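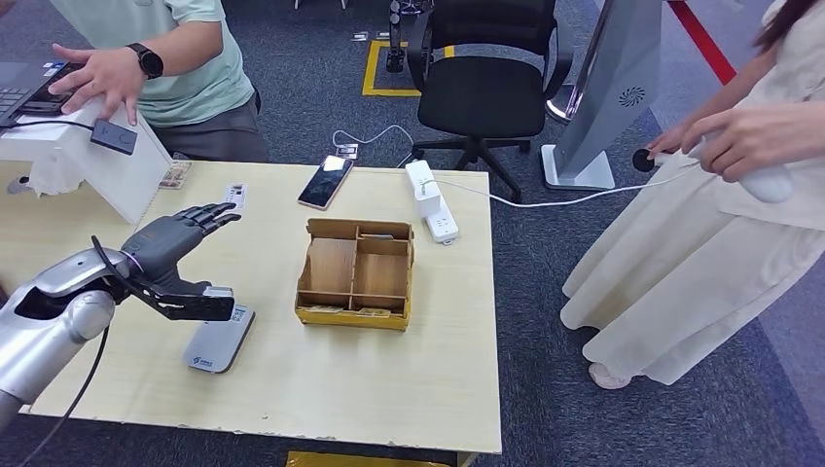 Budget for a second robot hand – hand only, or the whole arm?

We have one arm with a five-day-a-week job of sorting small items, and I have 681 pounds left this year for extras. The tasks are all tabletop ones: picking up a phone, putting things into a wooden desk organiser with compartments and narrow slots. Our table is already short of room once a laptop stand and a power strip are on it. Should I put the money towards a spare hand, or save it for next year and ask for a full second arm? We are a small group at Dulum and have to send our list in by September.

Posted by eluvville_bench

Save it. 681 won't get you a jointed hand worth having, and a cheap gripper won't do those narrow slots. Before you ask for a second arm, measure the table. We bought ours first and then had to pay for a bigger bench, which took 90 days to arrive. Put a line in for cables, spare fingers and a proper power supply as well. Ask each supplier what a repair costs and how long the hand is away. Ours was gone for some 24 days and we had no spare, so everything stopped.

Posted by Skisance

just get the second arm, you'll want it in the end

Posted by marrow_fat

I half agree with Skisance. A full arm is a different sort of request and needs its own page in the plan – purchase, fitting, training time and 2 years of cover at least. At Echeverría we spent what was left over on small things first: a longer mains lead, cable clips and a shelf to get the laptop off the table. It freed up more working space than I expected, and we put the arm back a year. Check the wrist fitting before you order any hand. The makers do not all use the same one.

Posted by tinlid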